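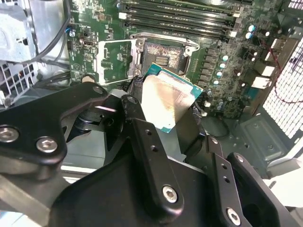 Chinyere Ogbonna says I should quit poking at old computers and buy a new one like a normal person. She may be right! But I already have the back off this one and the kitchen table is covered in screws, so here we go, a little thread about swapping a processor.

First, the machine. It's a desktop I got from Grulska (the surplus place by the bus depot) for 20 bucks, no hard drive, one side panel dented. The plan is to make it into something my nephew can do homework on. He wants to play games on it. We'll see about that.

Old paste is gross and I love cleaning it. You know that gray-brown smear that stays on top of the chip after the cooler comes off? Coffee filter, a bit of rubbing alcohol, small circles, keep going till the filter comes away clean. I've used paper towels too but they leave fuzz everywhere.

If you've never opened one of these sockets, there's a skinny lever along the side. Push it down, ease it out, swing it up, and then the metal plate lifts. Do it slowly. And please don't touch the pins. They're in the socket on this kind of board, not on the chip, and they're so tiny that one bent one can ruin your whole evening (ask me about last May, or better, don't).

Tobiloba Lawal asked how you know which way the chip goes in. There are two little notches on the edges and they have to match the bumps in the socket. There's usually a small triangle in one corner of the chip too. Hold it by the edges, line it up, set it straight down and let go. No pushing! If it doesn't sit flat, pick it up and look again.

Closing the plate is the scary part. The lever takes way more force than feels right and it makes this awful crunchy noise. First time I did it I yelled loud enough that Gitau Were came over from next door. It's supposed to do that. I still squint every time. 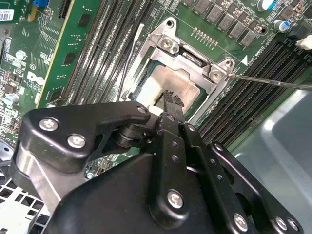
How much paste do you put on? A blob the size of a pea, right in the middle, and the cooler squishes it out when you tighten it down. Spreading it by hand works fine too, you just want it thin.

I'm using Flusness, the white stuff in the little syringe. Yetunde swears by Narkance but it's gray and it gets on everything I own. I had a stripe of it on my good jeans for a year. White at least I can see before I lean in it.

Screws on the cooler: go in an X. A couple turns on one corner, then the opposite corner, then the other two, then around again. I used to crank one corner all the way down first and then wonder why the last one wouldn't catch.

Also, get a screwdriver with a long thin shaft. Mine's a stubby thing from a bike kit and my knuckles have scrapes from every heatsink I've ever met. So-yul Seol lent me her long one in, I want to say, 2011 and she's getting it back this week. Probably.

Shopping list if anybody wants to do the same: paste, rubbing alcohol, coffee filters, a muffin tin for the screws. I paid 14 dollars for the lot at Isah and still have nearly 34 filters left, so come over for coffee I guess.

Next up is the memory, and after that the fan, which has a rattle I don't like. Does anyone have a spare 4-pin one lying around? Will trade for banana bread.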